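Clemstead Street Names: read me first

Hello! I'm Mabli, and this is the folder where I keep my list of street names in Clemstead and where each of them came from. 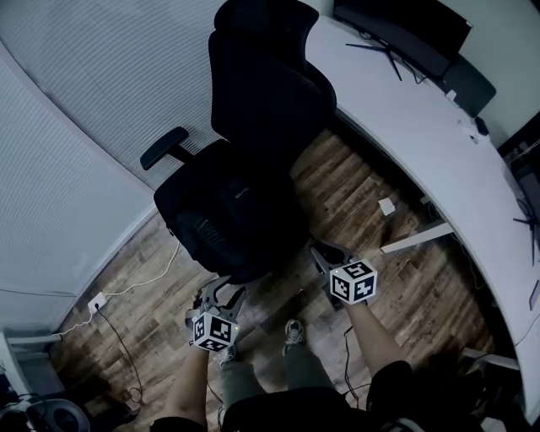 Black office chair, wood-look floor.

What you get

There are 2 files. The main one, streets.csv, has 2,069 rows, one for each name I've found on a map, in a rate book or in the old parish magazines. The other, notes.txt, is me rambling on about the awkward ones (Magbanua Close took me most of a winter and I'm still not sure I've got it right).

Each row has 9 columns: the name now, any older name, the earliest year I can find it in print, the source, the area, who or what it's named after, how sure I am, whether the street is still there, and a comment. Blank means I don't know. Please don't read a blank as "no" — I did that myself with an early copy and lost half the mill cottages.

How sure I am

I use "sure", "fairly" and "guess". A "sure" needs something written down at the time. A "guess" is usually a story somebody told me over the garden wall, and I love those, so they stay in! There are 87 guesses at the moment.

Spellings

I've kept them as printed, even the daft ones. Zundness Lane turns up with one s, with two, and once with a T at the front. All of them are in the older name column with a semicolon between.

Things still to do

The new estate behind the Voltance works isn't in yet. Nor are the back alleys, apart from the few with proper signs. I'm hoping to get both done by October.

Using it

Help yourself, for school projects, quizzes, family history, whatever you like. Just say where you got it. Mererid Griffiths typed up nearly all of the rate books, so please put her name next to mine.

If you spot a mistake, send me the row number and what you think it should say — a photo of the page is lovely if you've got one.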